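Thread on what we learned collecting cloth-handling demonstrations with hand-held grippers. It is long and mostly procedural. Numbers are from the Trirkberg set unless stated.

1/ The target was 356 demonstrations of picking, unfolding and stacking household textiles. We kept 280. The gap is the more useful part of the story, so most of this thread covers what was thrown out and why.

2/ Setup: two fingers, one camera mounted on the tool, trigger position logged with every image. The person holding the tool is the arm. No robot is present during collection. Pose is recovered afterward from the video and the inertial log.

3/ Cloth breaks pose recovery more often than anything else we have tried. A plain sheet filling the view gives the tracker almost nothing to hold on to, and whatever it does find tends to move when the cloth moves.

4/ First fix: leave patterned material next to plain material. Prints, seams and borders all help the tracker, provided they stay still. If the only texture in view is on the piece being pulled, the recovered path bends with the fabric and the demonstration is useless.

5/ Second fix: lock exposure before the first approach. With auto exposure on, moving from a dark cloth to a light one pumped the brightness for several images in a row. The policy then learned to pause at that boundary. It took us two training runs to find the cause.

6/ Locking has a cost. If you set it for the dark piece, pale material nearby clips to white. We accept that. Contact happens at the edge of the dark piece, and losing detail in the background is cheaper than losing the edge.
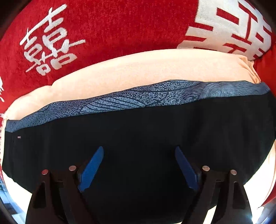
7/ A layered black-cloth case, with the pads still open. A single flat color fills most of the working area, and the useful texture is in the layers behind it. We now tag these "low texture, near" and check the recovered path by hand before they go into training.

8/ Bralmont Textiles Lab replied to an earlier post that tagging by fabric color is a mistake, and that the tag should describe how far the tool travels without a trackable feature. They are right. Color was a proxy we picked for speed. A patterned sheet out of focus fails in the same way as a black one.

9/ We have since added the distance measure. The color tag stays in the file for older scripts and should be ignored by anyone starting fresh.

10/ Grasp depth. People pinch cloth with very little closing force and correct by feel. None of that feel reaches the log. What the log has is jaw width, and jaw width on one layer versus two layers differs by less than the noise on our encoder.

11/ Consequence: a policy trained on jaw width alone cannot tell whether it has picked up one layer or the whole stack. We tried three filters on the width signal and dropped all of them.

12/ What worked better was asking operators to lift slowly for the first few centimeters and hold. The hold puts the answer in the video. If a second layer is coming along, it shows up under the first. This slowed collection and raised the share of usable clips by more than any software change we made.

13/ Rejections, main causes: lost tracking, operator's free hand entering the view at contact, trigger log out of sync with video. Lost tracking was the largest group by a wide margin – the other two were mostly fixed by changing the instructions.

14/ On the free hand. Everyone smooths cloth with the other hand without noticing. The rule is now that the free hand stays behind the back or holds the second gripper. Putting it on the table edge was not enough. It drifted back in.

15/ On sync. Start each clip with the jaws fully open, close fully, open again. The closing motion is visible in the video and obvious in the trigger log, so alignment is a single peak match. Skip this and you will be guessing at offsets later. We guessed at a lot of offsets in September.

16/ Failed grasps. Our first instruction was to stop and restart the clip on a miss. Bad instruction. The resulting policy had never seen a miss and did nothing sensible after one. It closed on air, lifted, and carried on to the stack with nothing in the jaws.

17/ Current instruction: if you miss, reopen, back off, try again, keep recording. We marked 124 of the kept clips as containing at least one recovery. Do not stage misses. Staged ones look different, mainly because the operator backs off before the jaws have finished closing.

18/ Variety. Many clips of the same towel taught the policy that towel. Swapping the material between clips helped, and so did changing the order of the layers. Moving the whole pile to another surface helped more than either. We had been treating surface as a detail.

19/ Pile direction on plush material matters more than we expected. Pads sliding with the pile slip, and pads going against it catch. Operators adapt within a few tries and start approaching from one side only. You end up with a set that has no examples from the other side. Assign the approach side in advance.

20/ File handling: raw video is kept, even for rejected clips. Two batches rejected under the old tracker were recovered when we moved to the Kaplan build of the pipeline. Deleting them would have meant collecting them again.

21/ Still unsolved: deciding automatically when a fold is finished. Operators disagree with each other and with themselves. We currently use the final release of the trigger as the end of the task, and it is wrong whenever someone goes back to straighten a corner.

22/ Next set is at the Jaterbridge site, same tool, different operators, heavier blankets. The instruction sheet will be shorter. People read the first half page of the current one and improvise after that, and the clips show it.

23/ Replies are open for questions on the sync step or the tags. I will not have numbers on the distance measure until the rerun is done.

Contact | © 2022 | Back to top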